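The Coffee Counter, and the Man Who Wipes It Down

November 6, 2024

I've been renting a desk on the third floor at Clinalden for long enough to have opinions about the coffee counter. Everybody in the building does. It's the white one with the two trash holes cut right into the top, and depending on when you walk up to it, it either looks like a hotel lobby or like the last ten minutes of a kid's birthday party.

So when our building newsletter asked for somebody to interview, I said I wanted Masanobu Shibata. He runs the shared spaces here (the kitchen, the coffee counter, the two meeting rooms with the squeaky chairs) and he's the reason there's ever a sugar packet when you want one. He said yes right away, on the condition that we talk while he worked.

"I can't sit down in the middle of the morning," he told me. "If I sit down, the lids go everywhere."
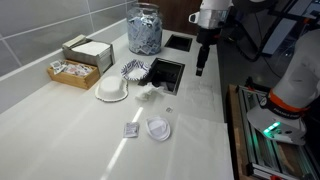 3 min read

He wasn't kidding about the lids. There was a stack of them sitting out on the white top, plus a paper bowl turned upside down, plus a balled-up napkin right beside the bigger trash opening. I asked if that last one drives him crazy, the napkin that almost makes it.

"Oh, every day!" he said, and he laughed, so I think he's made peace with it. "People are talking, they're holding a cup, they let go a little early. I do it at home. My wife has seen me do it."

Masanobu came to the building from Plistier, a catering outfit where he spent his days setting up breakfast for other people's conferences. He says that's where he learned to think about counters. I said I didn't know a person could think about counters, and he gave me a very patient look.

"You watch the hands," he said. "Where does the hand go first? It goes to the cup. Then sugar. Then the hand is holding an empty packet and it doesn't know what to do. So the trash has to be close to the sugar. If the trash is across the room, the packet stays on the counter, and then the next person thinks, okay, this is where the packets go."

I have been that next person, many times. I didn't tell him so.

The big glass jar was his idea. Before that, he said, the sweeteners came in the cardboard boxes they ship in, and people would tear the tops off and leave them ragged. He found the jar at Sithole, the restaurant supply place out past the bus depot, and carried it back on his lap. I asked why he leaves it open at the top.

"It had a lid for one week. People took the lid off and put it down somewhere, and I spent the week looking for the lid." He shrugged. "Now the lid lives in the cupboard. It's happier there, and me too."

He fills it before the rest of us get in, and he likes it full. A half-empty jar makes people grab, according to him, and a full one makes them take what they need. I have no idea if that's true but I've started noticing myself do it.

I wanted to know about the wooden tray, too, because it's my favorite thing on the counter and I had a theory that he bought it on a trip somewhere. No such luck. It was left behind by a tenant who moved out, and he wiped it off and put the condiment packets in it. The mixed ones, he calls them, the ones that come free with lunch orders and that people don't want to throw away. White ones, pink ones, blue ones, all in together.

"I tried sorting them," he said. "By the afternoon they were mixed. So, fine. They want to be mixed."

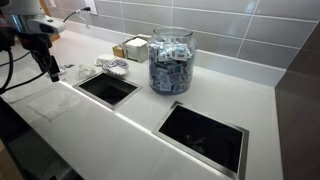 Vol. 3, No. 25

We moved on to the tile, which I hadn't planned on, but he had things to say. The wall behind the counter used to be painted, and he fought for tile when Flunent (the company that did the remodel) was picking finishes. Coffee splashes higher than you'd think. He held his hand up next to his shoulder to show me.

"With paint you scrub it and then you have a clean spot, and the clean spot looks worse than the coffee," he said. "Tile, you wipe, you go home."

The countertop he's less sure about. He thinks it's beautiful, and he also thinks white was a brave choice for a place where 100 people make coffee. On the other hand, he can see every crumb, and he'd prefer to see them. The steel rims on the trash openings get their own cloth, a dry one, after everything else has been done. He keeps it folded in his back pocket and he brought it out to show me like a magician.

Why two openings? That's the question I get from visitors, so I passed it along. The plan was for the small one to be recycling. "And is it?" I asked.

"Some days," he said.

He's thought about signs. He even had some printed up, with arrows, and then he didn't like how they looked and put them in a drawer. He doesn't want the place to feel like an airport. His method is slower: if he sees somebody standing there with a cup, looking from one hole to the other, he walks over and says good morning and points. He figures he's personally trained 30 of us that way. (I was trained in my first week. It was very gentle.)

I asked what he'd change if someone handed him a budget. I expected a new espresso machine. He wants deeper drawers, so the spare napkins can be kept right under the napkin holder and he can quit walking to the supply closet. He'd also like a little dish for people who pull out a handful of packets and then change their minds. He's used a small white one for that on and off, and he's noticed the packets in it get used up first.

"I think people like a small dish," he said. "A jar is a lot of sugar to look at in the morning."

I asked if there was anything he wanted to say to the building while he had the chance. He folded the cloth, put it back in his pocket and thought about it for a good while.

"The lids go on the cups," he said. "Please write that down."

So I wrote it down. Then I made myself a coffee, two sugars, and he stood there very politely until both empty packets were in the trash.

Got somebody in the building you'd like to read about next? Drop a note in the newsletter box by the mailroom, or catch me on the third floor.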